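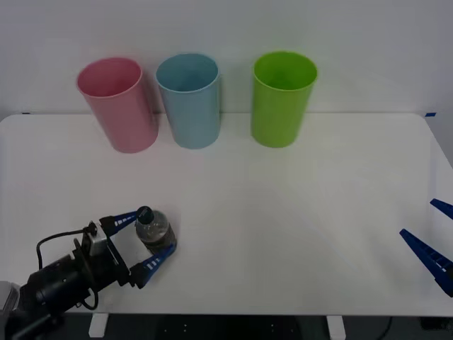 Putting things away is the part of housework most people would hand over first, and it is also the part that machines have been slowest to pick up. Our project asked a narrow question: can a two-arm setup clear and sort a small table well enough that a person would not have to come back and fix it? We picked drinkware and bottles because every kitchen has them and because they go wrong in different ways. A tall cup like the pink, blue and green ones tips if a finger brushes the rim. A short plastic bottle lying on its side has to be gripped at whatever angle it happens to be in, and with ribbed sides and clear plastic there is not much for a vision system to hold on to. The cap is often the only dark, solid thing to look for.

Background

We started by reading what companies and labs claim about chores. Most published demos show one task, done once, in a room set up for it. Floor vacuums are the exception. They work in ordinary homes because the job is flat and a missed spot does no harm. Dishes, laundry and shelves are harder because every item has to be picked up and put somewhere in particular.

For the shop-floor side we visited the packing room at Dunton in April. They ship bottled cleaning products and still pack mixed orders by hand. The shift lead told us they had priced a machine for it and dropped the idea, mainly over how often they change bottle sizes. A person needs no time to get used to a new bottle. A packing line has to be adjusted and tested.

Method

We used 2 arms with the same kind of two-finger gripper. Control software came from Purkska, a package our department already had, and we wrote our own task list on top of it. The list had four chores:

Stand a fallen bottle upright.
Pick up a bottle and pass it from one arm to the other.
Move a cup from the back of the table to the front without knocking its neighbor.
Stack two cups.

Each attempt was marked as done, done badly, or failed. Done badly meant the item ended up where it should but something else had moved, or it had been dropped the last bit of the way. We argued about this category for a while. A dropped plastic cup is fine, but a dropped glass is a broken glass, so we decided it should not count as a success.

Over the whole project we logged 1,005 attempts. Attempts stopped by a software crash were left out of the log.

Results

Moving a cup that had space on both sides was the most reliable chore. When the cups were close together the results dropped sharply. The gripper fingers need room to open, and if there is no room they push the next cup over. A person solves this by pinching the rim or nudging a cup aside first. We tried to add a nudge step and it helped, but it made each attempt much slower.

Standing a bottle upright was the worst of the four. The arm could usually close on the bottle, but the angle of the bottle in the fingers was different every time, and setting the base down flat depends on knowing that angle. Half-full bottles were worse than empty ones because the weight shifts while the arm is moving.

Passing between arms worked better than we expected. The common failure was both grippers holding on and neither letting go, which ended with a crushed bottle.

Stacking cups mostly came out as done badly. The top cup went in crooked and had to be pressed down.

We also asked Mosoti, the company that runs the student dining hall, what they would need before using something like this for clearing tables. The answer was speed first and cost second. Their staff clear a table in well under a minute. Our best complete run on four items took almost 2 minutes, and a person had placed the items for it.

Discussion

On these results the machines cannot do the chore yet in the sense we set out. They can do pieces of it. A table where items are spaced out and always the same type could be cleared today, slowly, with someone nearby. A real kitchen table after dinner could not.

Some of our trouble came from our own choices. We used hard cups only, and we never changed the gripper fingers. Softer or narrower fingers might fix the close-together problem by themselves. We also tested under steady lighting, so the figures are probably kinder than a home would be.

Next steps

The follow-up project, which we are calling Walla, will repeat the cup chores with narrower fingers and add mugs with handles. The bottle chore will be kept as it is so the two logs can be compared. We would also like to record how long a person needs for the same four tasks on the same table, which we should have done at the start.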